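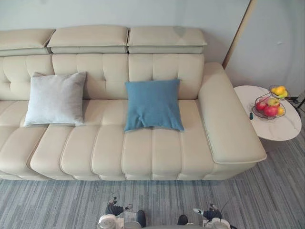

The cream leather sofa with the adjustable headrests, with two of the throw pillows on it.

Home Care Assistant (Furnished Apartments), part time and full time

Clondine rents furnished apartments to families and to people who work away from home for a few months. We are looking for two persons who will look after the living rooms in our houses at Clallasby and Mellor. You will keep the sofas, carpets, pillows and curtains in good order between one tenant and the next, and you will visit during longer stays when the tenant has asked for it.

It is quiet work and mostly done alone or in a pair. You need patience and good eyes. A living room is the first thing a new tenant sees when the door opens, and we get more letters about sofas than about kitchens and bathrooms together.

What you will do

A normal visit takes between one and two hours. You begin with the seating. The leather sofas have deep channels in the seat and stitched panels on the backrest, and crumbs, hair pins and coins go into them. You vacuum along each channel with the soft brush, from the back to the front, and then you go over the stitching with a dry cloth. After this you wipe the leather with a cloth that is only a little damp, and you dry it with a second one. We do not use sprays on leather. We do not use baby wipes either, even if the tenant has left a full box of them.

The headrests are adjustable and need care. Move them slowly and with two hands. The fold where the headrest meets the backrest collects dust and also the grease from hair, and it is the place which is most often forgotten. If a headrest does not move easily, leave it how it is and write it in the visit book.

Throw pillows are shaken outside or on the balcony, brushed, and put back standing against the backrest. For the cream sofas we use plain colors, for example light gray and a muted blue, and we leave some space between the pillows so that a person can sit down without moving them. Please do not make the "chop" in the top of the pillow with your hand. Some tenants like it, but Mrs. Rathjen does not.

When the seating is finished you do the carpet, also under the front of the sofa. Many of our sofas sit low and the normal vacuum head will not fit. There is a flat nozzle in every kit.

Other tasks are these:
Dusting of shelves, lamps and window sills
Changing of pillow covers and blankets, and bringing the used ones to the laundry room
Noting scratches, stains, loose seams and missing items
Small moving of furniture, always with a second person
Keeping your own kit clean and complete

You will not be asked to clean ovens, windows from the outside, or staircases. For this we have another team.

Whom we are looking for

Experience in a hotel, a private household or a furniture shop is welcome, but it is not a condition. We have had good colleagues who came from a bakery and from a library. It is more important that you can work by a list without hurrying, and that you tell us when something went wrong. A mark on leather can often be repaired if we hear of it on the same day. After two weeks it is difficult.

You should be able to kneel and to bend for a good part of the visit, and to carry a vacuum cleaner up two floors. The house at Mellor has no elevator. A driving license is useful for Clallasby, where the bus comes only once in the hour, but we can plan your visits together with a colleague who drives.

You should read and write English well enough for the visit book. Mistakes in spelling are no problem for us – you can see that we make them also.

If you are allergic to dust, to wool or to pets, please tell us before the trial day. Some tenants keep cats.

What we offer

The full-time position pays 2,000 per month before tax. The part-time position pays 1,398 per month before tax, for three working days in the week. You can choose which days, except that one of them must be a Friday, when most tenants change.

After the trial time of three months you receive one payment of 200 for work shoes and clothes. You buy them yourself, wherever you like. The kit with vacuum cleaner, brushes, cloths and leather care is given by us and replaced when it is worn.

Travel between two houses on the same day counts as working time. We do not work on public holidays. In September, when many contracts end in the same week, we ask everybody to take no vacation, and in return there are two additional free days in the winter.

The first week

You will go with Poppy Parsons to all the rooms which will later be yours. She has done this work at Clondine for eleven years and will show you the order of the visit, the keys and the visit book. For leather there is one separate afternoon with Gert Hlongwane, who makes our repairs. You learn with him how to tell a scratch from a crease, what to do with ink, and when you should stop and call him. Old cushions are used for the practice, so you do not need to be nervous.

In the second week you do the rooms by yourself and Poppy looks at them afterwards. Most people need until the fourth week before the time fits – this is normal and we plan for it.

How to apply

Please write a short letter, by hand or by computer, and tell us which position you want, from which day you can start, and what work you did before. A photograph is not necessary. Two names of people we can call are helpful, but they need not be former employers.

Send it to Lacey Whiteley, Clondine Furnished Apartments, Box 831, Clallasby, or leave it at the office in the Mellor house, ground floor, left door. The office is open in the mornings. Please write "Living rooms" on the envelope, as we have at the same time an advertisement for a gardener.

We should have your letter by 15 December 2022. Everybody will get an answer, also when it is a no. Those whom we invite will come for a talk of half an hour with Roswitha Rathjen and Tracey Hollis, and then for a trial day of four hours, which is paid.

For questions about the hours or the pay please ask for Tracey at the office. For questions about the work itself you can ask for Poppy, but she is in the houses until noon and will call you back.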